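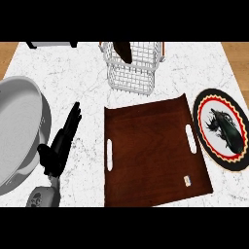
The marble was a mistake, says the woman who runs data collection at Nirach. She picked it for the simulated kitchen because it looked expensive. "Then I spent a week of my life on how a wire rack throws a shadow across it," she says. "My mother thinks I work in robotics."

Her team builds kitchens that don't exist and pays people to drive a robot arm around in them. The recordings go to a learning system called Warkilix, which is supposed to pick up the knack of moving food from one place to another. Getting an eggplant from a plate onto a wooden tray is one of this month's jobs. The collection so far stands at 529 recordings, of which 267 were judged fit to learn from.

And the rest? "People being people. They hover. They go for the stem, think better of it, and hover some more." She used to delete the hovering. Now she keeps a little – a system that has only seen confidence, she says, does something alarming the first time it misses.

Why an eggplant? She sighs, having clearly been asked before. It's smooth, it's fatter at one end, and the stem gets in the way. "A cube teaches you about cubes."

New operators get 3 practice runs, then they're on the clock. The best one she ever had came from a bakery in Ibarra and had never played a video game. The worst was an engineer. She won't say which engineer, but he was in the room and went to get coffee.

Next up is a kitchen called Zomer, with 128 layouts and, at her insistence, a plain gray counter. I ask whether she cooks at home. "Toast," she says.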